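Chapter 9

Classification and Sorting

9.1 Introduction

A stock of goods, a drawer of samples or a register of names becomes usable once its members have been assigned to classes. Classification is the act of deciding what the classes are. Sorting is the act of placing each member in its class. The two are often carried out together in small collections, and they are then easily confused. In large collections they are separate tasks, done at different times and usually by different people.

Chapter 8 dealt with the description of single items. The present chapter assumes that a description is available for each item and asks how items so described should be grouped. Storage costs are left to Chapter 11.

9.2 Terms

A scheme is a set of classes together with the rules for entering them. A scheme is exhaustive if every item in the collection can be placed, and exclusive if no item can be placed twice. A class with no members is called an empty class. It remains part of the scheme and must be kept in any written list of classes, as its removal alters the numbering of those that follow.

The division of a scheme may be physical, as with shelves and trays, or notional, as with the columns of a ledger. In a physical scheme the number of classes is fixed by the equipment. A tray of three rows and five columns allows fifteen classes at most, or fewer if some compartments are held back for items awaiting a decision.
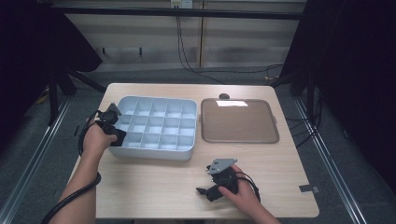 Figure 9.1 Divided tray with fifteen compartments, all empty, beside an undivided tray.

An undivided tray may be treated as a scheme of one class. It is exhaustive and exclusive, but carries no information about its contents beyond the fact of membership. Most sorting procedures begin with a collection in this state.

9.3 Grounds of division

The property by which items are separated is the ground of division. Only one ground should be used at each level of a scheme. A clothing store that divides its goods into "black", "woollen" and "children's" has used three grounds at one level, and a black woollen child's garment may be entered in any of them.

The Sabbagh stores list, used for the exercises in this part of the book, contains 827 entries under 74 headings. In its first form the headings mixed colour, fabric and intended wearer. Tekin and Srour revised it by ranking the grounds: kind of article first, then fabric, then colour, then size. The number of headings did not change, but entries qualifying for more than one heading were eliminated.

Soft goods present a further difficulty. A rigid article keeps its outline and may be classed by shape. The outline of a cloth article depends on how it was last put down or taken hold of, and the same article may be entered as two different kinds by two clerks. Shape is therefore a poor first ground for textiles — length of seam and type of opening are more stable.

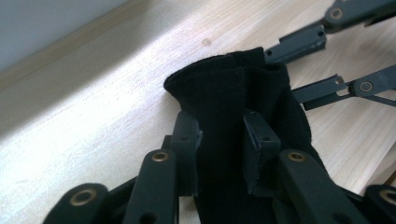
Figure 9.2 Black fabric article, crumpled, with folds at the upper opening.

9.4 Residual classes

Almost every working scheme contains a class named "other" or "various". Such a class makes the scheme exhaustive by definition. Its size should be recorded at each review. Where the residual class is larger than the largest named class, the grounds of division should be examined again before new headings are added (see Exercise 9.6).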